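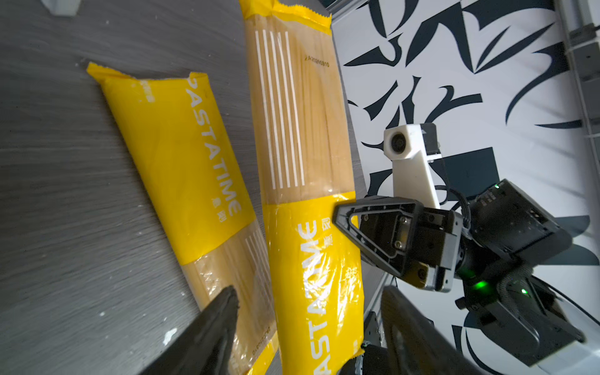

Jeptoo Temba started with groceries for the simplest of reasons: she had them. Her two-armed setup lives in a shared workshop on the second floor of the old Vetement building, and for the first month it was trained on foam blocks, which any gripper on earth can pick up. Then she raided her kitchen. Dry spaghetti in plastic is a wonderful, maddening test. The PASTATIME packs are long and stiff, with shiny yellow bands that wrinkle and throw reflections straight into the cameras, and when one lies partly over the other it takes some thought just to decide which end belongs to which. A person sorts that out without looking. For Temba's software, it was most of July.

The job she has set herself sounds small. Take a pack from the table with one arm, steady it with the other, and put it in a crate without snapping anything inside. She calls the project Birkari, and she has 32 pages of handwritten notes on it, a good many of them about grip force. Squeeze too gently and the pack slides around on its own plastic. Squeeze too hard and you hear a crunch (I heard several, and each one made her wince and reach for a pencil).

What I love about this build is how much of it can be fixed with an Allen key. The camera mounts are 3D-printed, and she has redrawn them so many times that the early versions fill a shoebox under the bench. Every change starts with something going wrong in front of her. A cable snags, so the cable gets a longer loop. A lens sits too low and sees mostly finger, so the mount grows a little overnight and there's a new one on the printer in the morning!

By the week I visited she had logged 406 attempts, and 84 of those were two-arm lifts from an overlapping start, the hard kind. She keeps the bad ones. A failed grab, she told me, is worth watching three times, and we did watch one three times, leaning over her laptop while someone ran a band saw next door.

The control code is hers, built on evenings and weekends, and she hands it out to anyone in the workshop who asks. Two other members have already borrowed the part that keeps the arms from bumping elbows. One of them is using it to fold shirts, with mixed results so far.

Next up is rice, in soft bags. Temba has bought four kinds.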